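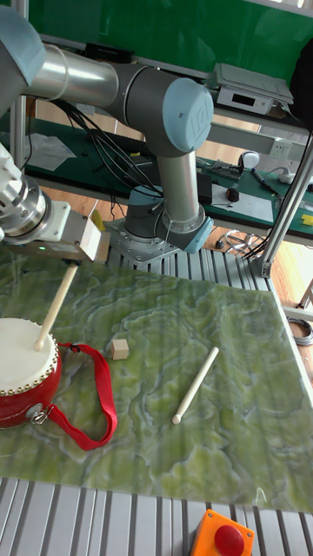

Lecture 5: Contact, timing and the drum task

Course: Software for Robot Manipulation
Lecturer: Serena Fabbri
Lab sessions: Tuesday, with Callum Crichton

1. What we want from this task

In the last lecture we moved the arm only in free space. The controller followed a path, and the only question was how far the real joints were from the planned joints. Today the tip of a tool must meet a surface. With the drumstick in the gripper and its tip on the head of the small red drum, we have already most of the difficulties of contact in one place: a tool frame that is not known well, a surface that gives back some force, and a moment in time that matters.

Please read the Hoxha task file before the lab. It has one motion with four phases: approach, strike, release, return. Each phase has its own controller settings, and the planner is called only for the first and the last.

2. The tool frame

The planner knows the gripper. It does not know the stick. When a stick is held between the two fingers, its angle is different each time it is picked up, and a small error of angle at the gripper becomes a large error at the tip.

If the stick has length L from the grip point to the tip, and the angle error is e (in radians), the tip error is close to L times e for small e. Do the calculation for your own stick and write it in your notebook. Many students skip this and then search for a mistake in the planner for one hour.

We correct the tool frame in this way:

a) Move the tip down slowly over the drum head until contact is detected.
b) Store the joint positions.
c) Repeat from three other wrist orientations, touching the same point.
d) Solve for the tip position by least squares. The function is fit_tip in the Nasurley package.

If the residual is large, the stick has probably moved in the fingers during the touches. Start again from a).

3. Detecting contact

We have no force sensor at the wrist, so we estimate the outside torque from motor current and the dynamic model. The estimate is noisy when the arm accelerates. For this reason the touch motion must have constant speed before contact.

The detector compares the filtered estimate with a threshold. A low threshold gives false contacts in the air. A high threshold gives late contacts, and the stick pushes on the drum head before the arm stops. The filter also adds a delay, and you must include this delay when you choose the speed.

Control loop in the lab: 700 Hz. If the filter uses a window of 126 samples, the window covers 0.18 seconds. Compute how far the tip travels in this time at your touch speed. Is it acceptable?

4. The strike

For the strike we do not use position control until the end of the motion. We use impedance control, with low stiffness in the vertical direction and higher stiffness in the other two. The target point is placed a little under the drum head. The arm never reaches it, and the distance between target and surface gives the force.

The release phase begins when contact is detected, or when a time limit is passed. Do not remove the time limit from the file. If the drum has been moved, contact never comes, and without the limit the arm waits there with the stick low.

5. Planning scene

The drum enters the planning scene as a cylinder. Its strap is soft and does not have a good model, so we use a flat box with some margin over the area where it lies. Everything else on the mat that the arm could hit must also be in the scene: the small wooden cube and the second drumstick. Perception gives the poses through the Tindia node. Check them in the viewer before you plan. For the second stick, look with care at which end is which, as the two ends are easy to exchange in the point cloud.

6. Before you run

Know where the red stop button is and keep one person beside it. The first run of any new parameter is at reduced speed. Save the log also when the run is bad.

7. Exercise for next week

Record five strikes with the same settings. Plot the estimated vertical force against time, all in one figure, aligned at the detected contact. Then change only the vertical stiffness and repeat. Write half a page about what changes and what does not. Send the plot and the task file to Shona Lamont.

Reading: chapter on impedance control in the course notes, sections 2 and 3. The section on passivity is optional.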